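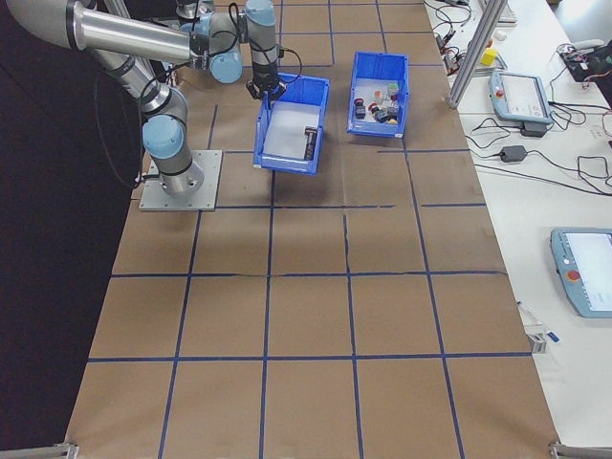
inkwell_agnes
How many pitches do you keep out at once, and how do you keep them straight? I write for regional magazines, mostly food and small-town history, and until April I kept track in my head, with the results you would expect. Then I cleared the dining table, put down brown kraft paper and marked it off in squares with dark blue tape, same as the table up top. One square per pitch, an index card in each, columns for sent, nudged, sold and dead. The dead column is in excellent shape. My husband would like to eat at the table again, so I'm open to other systems.
Agnes Cowie

purves_writes
Spreadsheet. Title, editor, date sent, date to chase, fee. I have 124 rows and no opinion about tape.
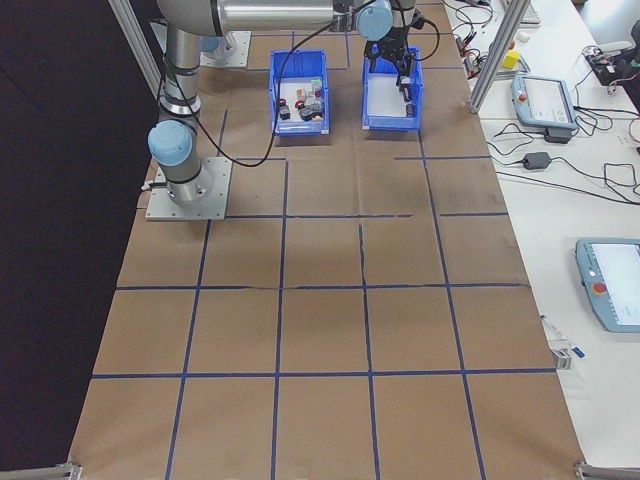
jmoffat_fan
How long should I wait before I nudge an editor?
Two weeks for a regional, unless the guidelines give a different figure. Then one short email in the same thread, and after that you're free to send it elsewhere.

purves_writes
Two weeks is pushy. Those places are often one editor and a part-time designer. I give them a month.

Tadeo A
A month is fine if you have other income. I sent a piece on ferry cooks to Rutherford in April and waited politely, like a gentleman. They ran a piece on ferry cooks. It wasn't mine.

purves_writes
Ferry cooks are hardly a secret, Tadeo. Somebody else probably had it in before you.

Tadeo A
Somebody else probably nudged.

ishbel_m
Can we go back to the table? I like it. I tried the Prodalix app for a year and spent most of that year picking colors for my labels. Cards have one color and I get more done. Where I part ways with Agnes is the columns. I sort by magazine, so I can see at a glance when I'm pestering Musach with three ideas and haven't sent Hava anything since spring.

inkwell_agnes
That's good, Ishbel. Mine goes by stage, so I once had 2 pitches with the same editor and didn't notice until she answered both in one email. She said no to both in one email, too. Very efficient woman.

I might do magazines down the side and stages across the top. The trouble is the fee. I want it on the card, and I also don't want to look at it over breakfast. 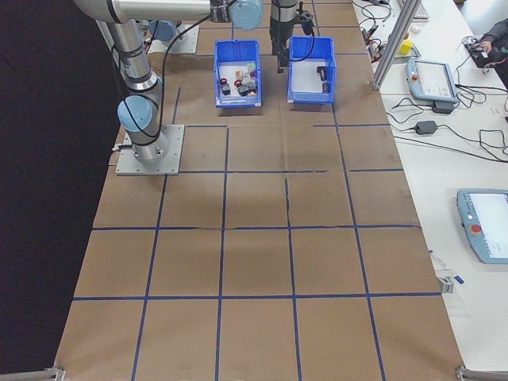 The last one was 400 words for 80 dollars, which sounded all right until I added up the phone calls. So for now the fee goes on the back of the card, face down.

Jessie Urquhart
Put it on the front. I did the fee-on-the-back thing for years and kept going back to the worst payer because he wrote such nice emails. Seeing the number cured me.

purves_writes
A spreadsheet would show you that too, and would sort it.

Jessie Urquhart
Alistair, we know you have a spreadsheet.

ishbel_m
Do you keep the dead ones, Agnes? I've sold a couple of mine a year later with a new first paragraph.

inkwell_agnes
I do now. They've gone in a shoebox on the sideboard. I've told my husband he can have one end of the table back by 2nd October, and he has asked for that in writing.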